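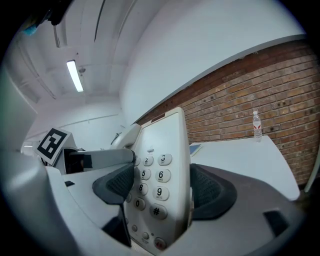 ## February, desk phone, second look

Jana Nolte wants this one back in service at the Pludadance front counter. I'm not convinced. It's a plain white push-button set with scuffs and a bit of dirt around the buttons, which tells me very little about the line side. Vilho says "it only needs a wipe." He said that about the last one too, and it hummed for 40 minutes before I gave up on it.

Plan, in order:

- wipe the face, dry cloth first
- swap the coiled cord for the one in the Jevik drawer
- ring test, 2 calls in, 2 out
- listen for the hum with the handset down on the desk

Suryani thinks the cord swap is a waste of a good cord. Maybe. I'd still do it before believing any result.

Light blue notebook stays on the table next to the phone. Write in it, please, no more loose notes.

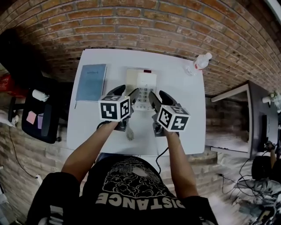 **Is it worth buying a new phone instead?**

Probably, if the hum comes back after the cord swap. Pyo quoted 60 for a basic set and I won't spend more than an afternoon trying to beat that.

Jarmo to ask about the wall socket.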